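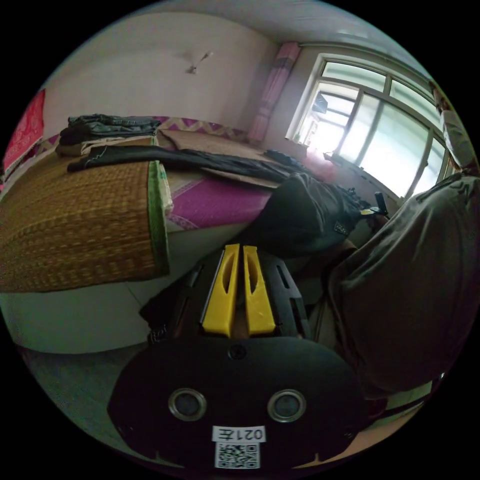

The straw mat across the near end of the bed, green binding at the side

Home | Bedroom | Laundry | Reviews | Contact

Foveteo woven straw bed mat: review
By Leilani Ferreira
January 30, 2022

I bought the Foveteo mat in November to replace an old one that had started to split along the folds. It is sold for sleeping on in hot weather. I wanted it for that too, but most of what I have to say concerns the rest of the year, when it lives on top of the sheet and I sort clothes on it.

The weave is a small check in brown and tan, tight enough that buttons don't slip into it. Mine arrived rolled, with a strong curl at both ends. I laid it upside down with a couple of heavy books on each end and it was usable after two nights, though the corners took longer. There was a hay smell for the first week. I didn't mind it. My sister did.

The listing gives the length as 200 cm and mine measured slightly under. If you need it to reach right to the foot of the bed, buy the next size up. I lay mine crossways and let the spare hang down the side. It bends over the edge without cracking so far, but I wouldn't fold it sharply.

As a surface for folding it is better than a bare sheet. Jeans lie flat on it and don't drag the bedding with them, which is what always happened before. I do the heavy denim first and stack it up by the wall, then use the middle of the bed for anything long.

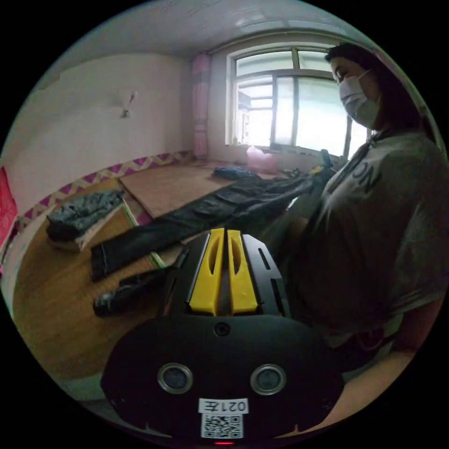
Trousers are the real test, as you need the full leg laid out before you can match the seams. A soft mattress dips when you lean on it and the legs shift. The mat helps a bit with this. For a proper crease I still put a sheet of stiff cardboard under the cloth, and the mat doesn't replace that.

Knitwear is another matter. One loose-knit jumper caught on the straw and I had to work the thread free with a needle. Keep tights off it as well.

Cleaning is a damp cloth along the grain, then an hour propped by the window. The cloth binding picks up fluff and needs brushing separately. I spilt tea on one corner and the mark has faded but not gone.

I also looked at the Unatum mat, which is smoother and costs nearly twice as much. For sleeping I might have chosen that one. For clothes the Foveteo is good enough, and I would buy it again in the longer size.

Comments (3)

Skinner: Does the curl come back if you roll it up for storage?

Leilani Ferreira: Yes, a bit. I keep mine flat under the mattress now.

giltumier1242: Same trouble with jumpers here. I put a pillowcase down first.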